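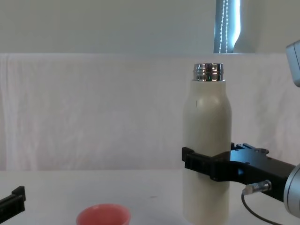 Hello Olaia, hello all,

I have read your message twice, and I think you are right about the grip force, but I want to explain why I started with such a high value. My first tests in January were with a paper cup, and for this the default setting in Sosero was already too strong. Then I changed to the insulated bottle and had the opposite problem. The body is smooth and matte, and above the jaw it becomes narrow at the shoulder, so if the fingers close too high they have nothing parallel to hold. Now I let the right arm take it below the shoulder, with the jaw around the straight part, and I leave the cap off so that the thread is free for the next step. The pink cup stays low in front, to the left of the bottle, and the left arm must reach it without crossing.

On Sat, June 29, 2024, Olaia Montes wrote:

> Annatjie, I looked at your log from the Dratis controller. You
> command 1,106 for closing and the current stays at the limit
> all the time the bottle is held. In our workshop we never go
> over 1,000 with the same gripper and the motor is already warm
> after one evening. Can you not lower it after the contact?
> Also, how do you fix the cable at the wrist? Mine was pulled
> out 2 times when the arm turned over the table.

To the first question: yes, it can be lowered. I have now written a small change which closes with the high value, waits for 10 readings without movement of the fingers, and then goes down to 1,000. I have not tried it yet with water in the bottle, and I will not do it before I have moved the power supply off the floor.

To the second question: my connector is on the underside of the gripper, and the cable leaves it in a curve downward. I do not pull it tight along the arm. A loop that is too short is worse than one that looks untidy. If yours was pulled out, please check first whether the metal collar is turned until the end. On mine it felt closed one half turn too early.

One thing I could not solve is the position after a restart. Umali starts both arms from the saved pose, but the right one comes back a little lower than before, and I must correct it by hand. Does somebody on the list see the same with the Ginska mounts? I would like to know if I should look for the fault in the mount or in the software.

I can send the changed file to anybody who wants it. The comments are partly in Zulu, but I will translate them first.

Kind regards,
Annatjie Sibiya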